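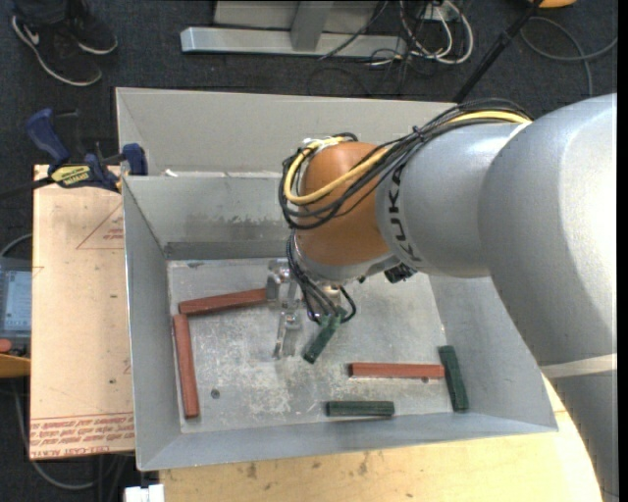 The bin-picking cell at Zitcombe. The cable loops at the wrist are checked before each run.

Keeping the picking cell going

The cables are the first thing Gobnait Dunne looks at. Before the controller is switched on she walks round to the bin side, takes hold of the loop at the wrist and moves it gently back and forth. She is feeling for a stiff spot in the jacket or a tie that has started to slide.

"If the arm stops for no reason, I go to the cables," she says. "I've been wrong about that once."

Dunne looks after the picking cell at Zitcombe, a small engineering workshop that shares a yard with a joinery firm and a tile importer. The cell has one KUKA arm, a finger gripper and a metal bin, and its work is to take bar-shaped blocks out of the bin whichever way they happen to be lying. The blocks are red and green. They stand in for parts that customers would rather not have dropped while the settings are being worked out.

The settings have been worked out several times. When the cell was first put together, the cables ran straight down the forearm and were tied close at the wrist. That looked tidy and lasted until July, when the arm turned its wrist further than usual to reach a block in a corner and pulled a connector out of its socket. Ruairí Phelan, who wrote the picking program, had the log open when it happened. The last line recorded was number 1807, and he has called it the 1807 fault ever since.

The repair took an afternoon. Dunne made up a new lead with more slack and routed it round the side of the orange wrist joint in a wide loop. The yellow cable goes the same way. She then had Phelan drive the wrist slowly to both ends of its travel while she watched for snags, and moved one tie by a couple of centimetres. The arm was put back to work the next morning.

Loose cable brings its own trouble. Anything hanging below the wrist goes down into the bin with the gripper, and a strand that catches under a block can be pulled tight when the arm lifts. Dunne leaves as much as the wrist needs to turn and no more, and after any change she runs 12 picks at low speed with her hand near the stop button. She chooses the awkward ones. A block lying flat in the middle of the floor tells her very little. One pushed up beside a wall tells her whether the finger will clear the metal and where the cables go when it does.

The bin matters more than visitors expect. It has sloping walls, and its floor is scratched and stained. Phelan has asked for a clean one. Dunne prefers to keep the old one, as the floors of customers' bins look no better. They have agreed to try a new one from Keane, the sheet metal shop that made the brackets for the cell, and to keep this one for comparison.

It also has to stay put. If the bin shifts by even a few millimetres, the program still believes in the old position and the finger comes down where it shouldn't. A bar clamp with a blue handle holds the corner, and checking it is the second job of the morning. Dunne tightens it by hand and then leans on the rim. An earlier arrangement with bolted stops was stronger but took almost an hour to change over, and the bin gets changed often.

After that comes the gripper. She wipes the finger, looks along it for a bend and checks the bracket screws against paint marks she put there herself. Phelan then sends the arm to 4 fixed points, which they named P1 to P4 and check in that order. If any is out by more than 2 millimetres he teaches the position again, and the pair of them look for what moved. It has been the clamp twice. Once it was the table.

Records go into Pledeck, the maintenance software the firm bought last year, though Dunne also keeps a hardback notebook on the shelf by the door. The notebook has drawings in it. Pledeck can take photographs, but she finds that a sketch of a cable route, with arrows for the direction of twist, is easier to follow six months later.

Spares are kept in a drawer under the bench: ties, connectors, a made-up lead, one gripper finger. The finger is the slowest to replace. It comes from Rivwood, a toolmaker two counties away, and the last order took three weeks. Dunne now asks for a pair each time.

Phelan's current job is the corners. The arm clears the open part of the bin without much difficulty, but a block standing against a wall can still defeat it, and it will try the same approach again until he stops it. He wants to add a nudge, in which the finger pushes the block out before gripping. Dunne has agreed, provided he shows her the wrist angles first. She has the new lead route drawn out in pencil and would like to get through the winter without changing it.

Zitcombe opens the cell to visitors by appointment from September 2026. Flat shoes are required, and bags are left at the front desk.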